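## 4. Leveling and grouting the Skeva floor tile

Read this section through before you mix anything. The adhesive in the Skeva kit sets in 40 minutes, and you can't add water to bring it back.

**Before you start**

- Sweep and vacuum the slab. Paint drips and old glue must be scraped off.
- Keep the room above 50°F overnight. In February that usually means running a heater in a garage or porch.
- Open every carton and mix tiles from different cartons as you lay them.

**Laying the tile**

1. Snap two chalk lines that cross in the center of the room. Check the corner with a framing square.
2. Dry-lay one row in each direction out to the walls. If the last tile would be narrower than 2 inches, shift the line by half a tile.
3. Spread adhesive with the notched side of the trowel, no more than 9 square feet at a time.
4. Set the first tile at the crossing and press it down with a slight twist.
5. Put a spacer at each corner and work outward, checking with the level as you go.

> **Caution:** Don't kneel on tile you've just set. Use the kneeling board, and plan your path so you finish at the door. 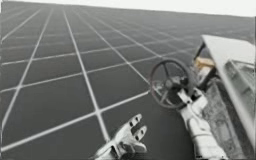

Leave the floor alone for 12 hours before grouting — longer if the slab was cold. Pull the spacers by hand or with pliers.

**Grouting**

6. Mix half the bag of Peltton grout to the thickness of peanut butter.
7. Push it into the joints with the float held at an angle, moving diagonally across them.
8. Wipe with a damp sponge. Rinse the sponge often.
9. Buff off the haze with a dry cloth once the joints are firm.

*Note:* Kits sold under the older Gulberg name came with a premixed grout. Skip step 6 if yours is in a tub.

Corrections to this section go to Chandrasekhar Amin. Sealing is covered in section 5.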